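Uma manhã de portas abertas na torrefação Gebretsadik

Fevereiro não é mês de grandes passeios, e talvez por isso tenha aceitado logo o convite da minha cunhada para irmos ao dia aberto da torrefação Gebretsadik, que fica numa antiga moagem junto ao rio. Saímos de casa cedo, com aquele frio húmido que se mete nas mangas, e chegámos quando ainda estavam a pôr as chávenas na mesa da entrada. Fomos recebidas com um café do Quénia e uma fatia de bolo de laranja, e confesso que por mim a visita já podia ter ficado por ali!

Quem nos guiou foi Josphat Mollel, mestre torrador da casa, homem de voz baixa e muita paciência para perguntas. Começou pelo armazém, onde os sacos de juta descansam em cima de estrados, afastados da parede. Deixou-nos meter a mão no café verde, que cheira a feno e a ervilha seca (a minha cunhada jura que cheira a amendoim, e viemos o caminho todo de volta a discutir isso). Explicou-nos que o grão chega a perder muito do peso na torra, e que os lotes etíopes lhe dão mais trabalho do que todos os outros juntos, por terem grãos de tamanhos tão diferentes.

Depois passámos à sala da torra. O tambor entra em funcionamento perto dos 200 graus, e ficámos ali encostadas umas às outras, meio pelo calor, meio pela curiosidade, à espera do primeiro estalo. Quando veio, parecia pipocas ao longe. O senhor Mollel levantou a mão a pedir silêncio e toda a gente se calou, até as crianças. 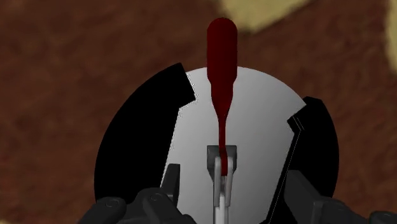

A prova foi no andar de cima, com Idrisa Rugemalira, que compra o café diretamente às cooperativas e passa boa parte do ano em viagem. Pôs-nos três cafés à frente sem dizer de onde vinham e mandou-nos sorver com barulho, coisa que a minha mãe nunca teria permitido à mesa. Acertei em dois, e fiquei tão contente que trouxe um saco de cada. O terceiro, que eu dava por brasileiro, era da Tanzânia, das encostas onde ele nasceu.

A visita dura cerca de 2 horas e é gratuita, mas convém reservar. O estacionamento é pequeno; nós deixámos o carro ao pé da ponte e viemos a pé pela margem. A loja fecha à uma da tarde, e o bolo de laranja acaba bem antes disso.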